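February, after lunch. Going over the Dirum quote again before the budget goes up.

They want us to commit to 2 arms, on the strength of what comes out of the simulator. I remain unconvinced. Went back through the renders with the price list open. The wide-angle wrist view is the one Avatow keeps citing as the reason to buy their camera. 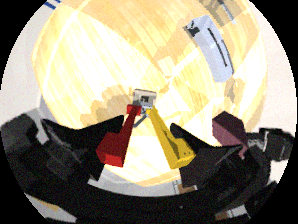

Wrist view, fisheye, red and yellow fingers.

At that distortion I would not trust anyone's grasp numbers near the rim. Camera line stays at zero until Avatow lends us one. Quote is good for 17 days, so no rush whatever they say on the phone.

Bench: Boström lists table and shelving as a package. Our sim has both and I don't see why we'd pay their markup.

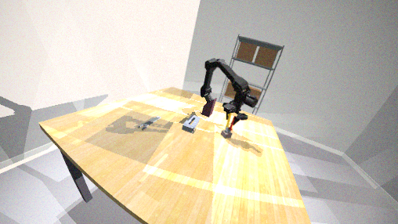
Room view, table with arm, shelving at back.

Spare fingers are priced per pair, 6 pairs minimum. Ask why. Also no mention of freight, or of who pays if a joint goes back.

Reach is my other worry. Slotted box is near the arm in these, which proves little about a part at the table corner.
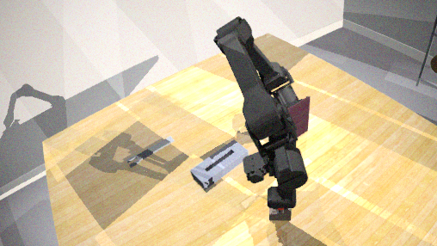
Britt-Marie Hedlund wrote back that one arm and a service contract would get past purchasing faster than two arms without one, and that she wants Nornano asked for a price too.

Fine. Nornano to be asked. Dirum line cut to one for now.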